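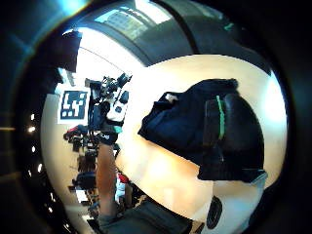
Lost property: how we give things back
Speaker notes, Pondby town library, 10th April

Before I start: ask if the people at the back can hear me. Speak slowly. Drink water.

Opening

Good evening and thank you for coming. My name is on the sheet, so I will not spell it. I have worked at the lost property office of the Cenel bus company since I moved to this country, and tonight I would like to tell you what happens to a thing between the moment you leave it on the seat and the moment you come to our window.

Ask: who has lost something on a bus? Wait for hands. Ask who got it back. Wait again.

Last year 1462 items came to us. More than 1000 of them were never collected. I find this number sad, and it is the reason I said yes when Rochelle Castellanos invited me to speak here.

Part one: the first day

The driver walks through the bus at the end of the line. What he finds goes in a sack with a paper label: route, time, upper or lower deck. The label is the most important thing in our whole work. Without it I have an umbrella. With it I have the umbrella of somebody who went to Millow on the evening bus.

Tell the story of the trumpet. Do not make it too long. (The boy's mother telephoned four other offices first. We had it on the shelf the whole time, but the label said "horn" and my colleague was looking under T.)

After the trumpet we changed the book. Now we write what the thing is, then the colour, then one detail that only the owner would know. The last one we do not tell on the telephone.

Part two: how people describe their things

This is the part I like most. People are very sure about their belongings and they are often wrong. A lady told me her gloves were brown. They were green. She had worn them for three winters. A man could not say the make of his own bag, but he knew there was a train ticket from Sinaga in the side pocket, and there it was.

So I do not ask "what colour is it?" as my first question. I ask "what is in the pocket?" or "what is broken on it?" Everybody knows what is broken.

Pause here for questions if there are some. If somebody asks about telephones: yes, we keep them charged when we can, and we answer if they ring during office hours.

Part three: coats and bags

Most of our shelf space is for clothes, and most of the clothes are dark. In March I had a whole rail of black and blue coats and I could not tell them apart myself. Craig Leckie, who had this job before me, used to tie a piece of coloured wool on each hanger, and I still do it.

What you can do at home takes 2 minutes. Write a telephone number inside the collar or under the flap. Please not your address, if your keys are in the same bag. For children, write the surname and the school. Use a laundry pen, the ordinary pen disappears in the wash.

Show the pen. Pass it round. Get it back!

Part four: after three months

We keep everything for 3 months. Then the clothes are washed and go to the charity shop in Millow, the spectacles go to an optician who collects them, and the books come here, to the library sale. Keys we must destroy. I did not like this at first. There is a whole box of them each time, and each one opens something.

Closing

Say the opening hours twice. The window is on the left side of the bus station, behind the ticket machines. You need to bring some paper with your name. There is no fee.

Thank Rochelle and the library. Ask people to look under their chairs before they go home.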